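Boxing up one shelf at a time vs. sorting first, is there really a difference?

Posted in Home & Storage > Decluttering

I have a wall of white shelves in our back room in Medham and every one of them is full of small stuff. Tea boxes, seed packets, little cartons of screws, cold medicine, a few bottles, old binders. We're having the floor redone in November and all of it has to come off and go somewhere for a while.

My sister-in-law swears by a method she read about where you empty every shelf onto the floor, sort the whole lot into piles, and only then put things in boxes. She says it took her an afternoon. I've seen her afternoons. I'm more inclined to put a box next to the shelf, fill it from that shelf, write the shelf on the lid and move on. She says I'll end up "moving the mess," and maybe so, but the mess was fine where it was and I could find things in it.

I also keep reading that you need special bins with dividers for anything small. The Dirkurell ones that everybody links to cost more than most of what I'd be putting in them. Does anyone who has done this more than once think they're worth it? And does it matter whether small cartons go in standing up or flat?

Not looking for a talk about owning less. I've had that one.

Edited to add: the shelves stay up, they're fixed to the brick. Only the contents move.

3 replies

tapemeasure_blues

Go with your way. I've cleared out three kitchens and a workshop, and the everything-on-the-floor method has let me down each time I was talked into it. It looks great for the first hour. Then you have a floor you can't walk on, you're hungry, and the piles start leaning into each other. Whoever writes those articles seems to have a spare floor.

It has one use, which is when you haven't looked at the stuff in years and suspect half of it is dead. If you already know what's on the shelves, all the piles do is give you a second round of picking up.

On the dividers, I'm doubtful. I bought a set of 2 by Petek a while back and the slots were a bit too narrow for a tea box and a bit too wide for a seed packet, so everything leaned. I pulled the dividers out and now they're just bins. Shoe boxes with the lids off do the same job inside a bigger carton. If somebody gives you divided bins, sure, use them. I wouldn't pay for them.

Standing or flat: standing, if the box is shallow enough that you can read the tops. Flat if it's going to be stacked and carried up stairs. The people who tell you it always has to be one or the other are usually selling a box of a certain height.

What did make a difference for me was the height of the box I was filling. On the floor, you bend for every single carton, and with small stuff that's a lot of bending. I put mine on a stool. My back noticed.

cludton_attic

Honestly just throw it all in trash bags and sort it after. Worked for us when we moved to Cludton. We did lose the good scissors.

plainpine

I'd disagree a little with the first reply, though I land in nearly the same place.

Going shelf by shelf is right for you if the shelves make sense now. Ask yourself whether you could tell a stranger on the phone where the cold medicine is. If yes, box it the way it stands and put it back the same way. If you'd have to say "try the third one, or behind the binders," then you're paying to store confusion for a month, and your sister-in-law has half a point. I wouldn't tell her.

A middle road that has held up for me: pull only the things that can leak or spoil before you start. Bottles, tubes, anything with a cap. Those get their own carton and that carton doesn't go under anything. Everything dry can go in by shelf with no thought at all. It takes a few minutes and it's the only sorting I've ever seen pay for itself. I've read claims that sorting first saves you hours on the other end and I've never met the person it happened to.

Now the box. A plain white open-top one with smooth straight sides is fine, and a regular moving carton with the flaps folded down outside is also fine. What you want is to be able to stand over it and drop your hand straight in. If the sides slope inward at the bottom, as a lot of the cute storage tubs do, cartons standing at the ends will tip and you'll spend your time propping them up.

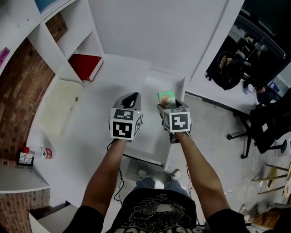 Small cartons do better when you start in a corner and work along one long side, all facing the same way, with the printed side toward where you'll be standing when you unpack. I resisted this for years as fussy. I still think it's fussy, but I got tired of lifting out every box to find the one tea I wanted. Don't bother doing it for screws. You can hear which ones are screws.

Clear a bit of floor in front of the shelf before you start, too. Anything you've parked down there, bottles especially, will get kicked the moment you step back with both hands full. Move it to another room and don't trust yourself to remember it's there.

As for labels, skip the color systems. Write the shelf on the side of the carton, on two sides if you can stand it, and never only on the lid. Lids get swapped. I had a lid that said BATHROOM on a box of fuses for most of a year. For the shelves themselves a bit of masking tape with a matching number is plenty, and pick tape that peels, as some of them take the paint with them.

And about cost. I've seen people quote 400 for a full set of matching bins for one wall, which I had to read again. You have a job that lasts as long as a floor takes to cure. Ask at the grocery store for cartons. The ones that bottles come in already have dividers in them, if you find you want dividers after all. I got 17 of them that way once and had to give some back.

One thing I'd push back on in your own plan: you wrote that the shelves stay up. Check with the flooring people whether they want the lower cabinets emptied as well. Mine said no on the phone and yes when they got here, and I did the last part at seven in the morning with a laundry hamper.

Follow-up from the original poster

Thanks, mostly. Going shelf by shelf with a separate carton for bottles. I called about the lower cabinets and they said "probably not," so I'm emptying them. The grocery store wants me to come by after 8 p.m. for the cartons, and I'll believe in those when I see them.

The scissors are staying in the kitchen.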